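February, late, the shop heater ticking

Back from the shared shop with grease under my nails and I want to get this down before I forget which fix did what, because past me is terrible about that and present me keeps paying for it.

So. The gripper opens now! All the way, both sides, every time I ask. I spent most of last week convinced the motor was too weak and even had a bigger one sitting in a cart, and then tonight I took the whole thing off, put it on the bench and found a screw I'd run in too long. It was rubbing on the slider. I swapped it for a shorter one from the odds-and-ends drawer and the slider moved like butter. I closed the cart. I did feel pretty silly, but also 36 dollars richer, so fine.

The little arm (still calling it Pridmont, after the street, and I'm too far in to change it) is back on its base and bolted down. I also redid the wire bundle down the back, which I'd been putting off for ages. The old way had everything zip-tied tight, and every time the elbow bent it tugged on the plug for the wrist motor. Now there's a loop of slack at each joint and I used the soft hook-and-loop wrap. It looks messier. It works better. I'm going to have to make my peace with that.

The Arnine board came in the mail too, finally, after I'd stopped checking the porch. It's smaller than I pictured and the terminals are tiny, so I did the wiring with the magnifier on and my tongue sticking out like a kid with a coloring book. First power-up: no smoke. Second power-up: also no smoke, but the shoulder turned the wrong way and Pridmont bowed very politely into the coffee can of washers. I'd swapped a pair of wires. Swapped them back, picked washers up off the floor for a while, tried again and it went up like it should.

Then the numbers, which is the part I like. The shoulder reads 473 on the sensor when it's resting and 540 with the arm straight out, and it hit both of those again and again without drifting. Last month it wandered all over the place and I blamed the code, rewrote the code, blamed the code again. It was the set screw on the magnet. I put a dab of thread locker on it and left it alone through a whole podcast before I touched it. (Patience! Me!)

What's still bad: the wrist. There's a wobble in it I can feel with two fingers, and when the arm stops quickly the whole hand nods. I think the printed bracket is just too thin where it meets the bearing. I've drawn a fatter one on the back of the Trunmont receipt and I'll print it thicker, slower, and in the good filament, which I've been hoarding for no reason at all.

The other thing on my mind is laundry, which is what I've wanted this arm to do since the very start. Folding is way past me. I'd be thrilled with picking up a towel and dropping it someplace else. Tonight I tried it with a shop rag and Pridmont got it on the second go, then wouldn't let go of it, because I'd set the open position before I fixed the screw and never changed it. Easy one. Changed it, saved it, wrote it on the tape on the base.

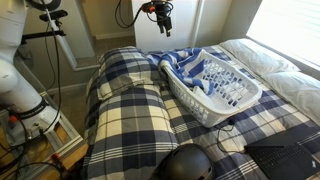 Does a towel need a stronger grip than a shop rag? Mostly it needs a wider one, since a towel bunches up thick between the fingers and a light squeeze will hold it fine once they're far enough apart to get around the fold.

I wrote that at the top of the shop notebook in marker so I quit turning the motor up whenever something slips. Turning it up is how I cracked the first set of fingertips.

For next time: print the wrist bracket, cut rubber for the fingertips from the old bike tube, and bring a real towel from home, one I don't mind getting oily. Also return the magnifier to the shelf, it's in my coat pocket. And buy washers, I know I didn't find them all.

Bed now. My shoulder hurts more than Pridmont's does.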